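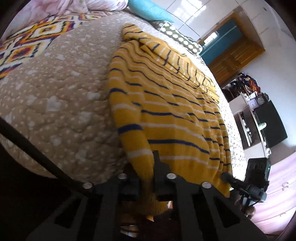
Yellow, navy and white stripes on the bed, next in line for folding.

Well, I promised you all a knitwear update back in the fall, and it has taken me until January to get to it, which tells you pretty much everything about the state of my sweater shelf. The yellow striped knit is the one I always leave for last. It's big and soft and it never wants to lie flat, and I've folded it badly so many times that I finally sat down (well, stood up) and worked out a way to do it that I can repeat.

First, the bed. I know plenty of you fold on the kitchen table or on top of the dryer, and if you have the room, go for it. I fold on the bed every time. Mine has the beige quilted spread with the little white hearts and dots on it, and the puffy stitching grips the knit a bit so things don't go sliding around while I'm smoothing. A shiny comforter drives me up the wall! I tried one for a winter, a satin thing from the Pultell outlet, and every sweater I put down on it headed straight for the floor. It lives in the guest room now, where the guests can fight with it.

I'm supposed to clear the pillows off before I start. I never do. The green polka-dot one and the turquoise one stay up at the top, and the diamond throw just gets shoved over to the side, and I work in whatever space is left. If you're a tidy person you will want to move all that. You'll get a better fold and you'll probably have your coffee sooner than I do.

So, the fold itself. This is for anything big and knitted with stripes, and it works on plain ones too, but the stripes make it so much easier that I've started to think of them as a built-in ruler.

Shake it out once, gently, holding it near the top, and lay it face down. Then leave it alone for a minute. I mean it! I used to start tugging at the corners right away and I'd end up with one side longer than the other and a wavy bottom edge. Put your palms flat in the middle and push outward, slowly, like you're smoothing frosting. The ridges go down by themselves if you don't pull.

Next, line up the stripes. I pick one navy stripe near the bottom and chase it all the way across with my finger. If it dips, I nudge the knit up from underneath instead of yanking from the edge. Then I pick another one higher up and do the same. Two stripes is plenty. I did try lining up every single one, on a very slow Wednesday, and I don't recommend it unless you're avoiding a phone call.

Bring one side in toward the middle, about a third of the way, and if there's a sleeve, lay it straight down along the body. Don't let it double over at the cuff or you'll have a lump there for the rest of the season. Do the other side. Now you have a long skinny rectangle, and this is where I used to go wrong, because I'd fold it in half and in half again and get a fat little brick that tipped over as soon as I put it on the shelf. What I do now is fold the bottom up to just short of the top, leaving a gap as wide as my hand, and then fold the whole thing once more. The gap eats up the bulk at the fold. It sits much flatter, and the stripes end up facing out, so I can spot it from the doorway.

A few of you wrote in after the last newsletter to ask about rolling. I'm a folder for sweaters and a roller for everything else. Rolling a heavy knit is fine in a suitcase, but leave it that way for a month and you get a funny curl along the bottom that takes forever to relax. T-shirts, pajama pants, kids' leggings, roll away.

And please, please don't hang them. I know the closet looks so nice with everything on hangers. I lost a gray cardigan that way, a really good one, and by spring it had two little points on the shoulders like it was growing horns. I steamed it, I soaked it, I wore it with a scarf and hoped. The points stayed.

Now for storage, which is what most of the mail was about. I switched this winter from stacking sweaters on the open shelf to using the Ollar fabric bins, the medium ones with the handle on the short side. I get 4 big knits in a bin if I stand them on their folded edges like files in a drawer, and 8 if they're thin ones. Standing them up was the big change for me. When they were in a pile I wore the top two sweaters over and over and forgot about the rest, and then I'd dig for the bottom one and the whole stack would go over. With the bins I can see every edge. I have noticed the handles are starting to come unstitched on the one I pull out the most, so I'm going to run a few stitches through it before it lets go completely.

The Jevari boxes (the ones with the clear lid) I did not love. They look wonderful in the store. Mine got dusty fast, and the lid pops up if you put in even one sweater too many, and I always put in one sweater too many. I'm using them for craft supplies now and we're all happier.

Cedar blocks, since somebody always asks: yes, I use them, one to a bin, and I sand them a little when the smell goes. I don't put them right against light-colored yarn because I had one leave a faint mark on a cream hat. It could have been something else, but I tuck them in a corner now to be safe.

Oh, and pilling! I do my de-pilling while the sweater is already spread out on the bed, before the first fold. A little battery shaver, very light pressure, and keep the knit flat with your other hand so you don't catch a ridge in it. I keep a lint roller nearby for the fuzz, or else it all ends up in the quilting of the bedspread and I find it there for weeks. Small white hearts, small yellow fuzz. It's a look, but it isn't one I'm after.

If a sweater has gotten stretched at the bottom, skip the folding and give it a bath first. Cool water, a tiny bit of wool wash, no wringing. Roll it up in a towel and press down with your knees, then open it flat on a dry towel and pat it back to the shape you want. Mine usually need a couple of days to dry this time of year. I turn them over once, in the morning, if I remember.

One bit of housekeeping. Our winter mending drive over on Iglesias Street is still going, and we've logged 2,252 repaired pieces since we started keeping the notebook, which just tickles me. Most of those are socks and coat buttons, but there have been quite a few elbows too. What we need right now is yarn in small amounts for darning, any color, and especially navy. Everybody wears navy and everybody wears holes in it. Leftover balls are perfect, even the little tangled ones from the bottom of the bag. Drop them in the tub by the side door any time before 4.

Next month I'm going to take on the linen closet, including fitted sheets, so if you have a method that works for you, send it in and I'll try it on mine. Tell me what size bed it's for! Last time I got three sets of instructions for a crib sheet and I have a queen.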